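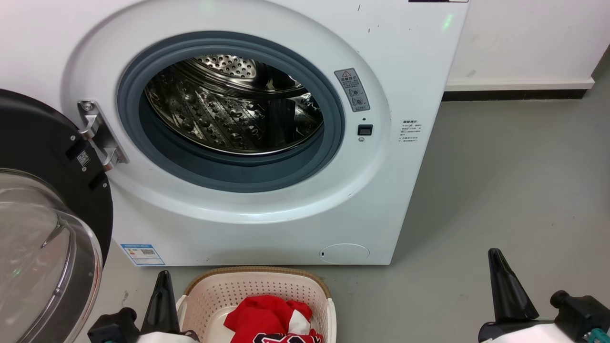

A front-loading washing machine with its door open.

The Hatport History Society has spent the winter gathering material on the town's old public wash-house, and the results go on show in the reading room at Lokari Hall in December. We spoke to the society's archivist over a table covered in folders.

The building in Koo Lane was pulled down long before she moved to the town, and she first came across it in a rates book. "It was one line, with a sum of money next to it," she said. "I had walked down that lane for years and had no idea."

The society put a note in its newsletter asking for anything people had kept. It hoped for a handful of replies and has now catalogued 140 items, among them tickets, a rule board, two enamel jugs and a good many family photographs. There is room for 24 of the photographs on the walls. The rest will be in albums that visitors can leaf through.

Asked what had surprised her, she mentioned the noise. "Everyone who remembers the place talks about it. You had to shout to the woman at the next trough. One lady told us she learned to lip-read there."

The recordings were made at people's homes and are being typed up in full. Visitors will be able to listen to short extracts on headphones near the door.

Printing and framing were paid for with a grant of £300 from the Jastari Fund, and the society has put in its own money for the booklet. It has ordered 1,000 copies, which she admits is a lot. "The printer's price hardly changed after the first few hundred. We shall be selling them for years."

She is still looking for a plan of the upper floor, where the drying racks were. Anyone who has one, or a photograph taken inside, can bring it to the reading room, where it will be copied and handed back the same afternoon. Entry is free and the room opens at 10am.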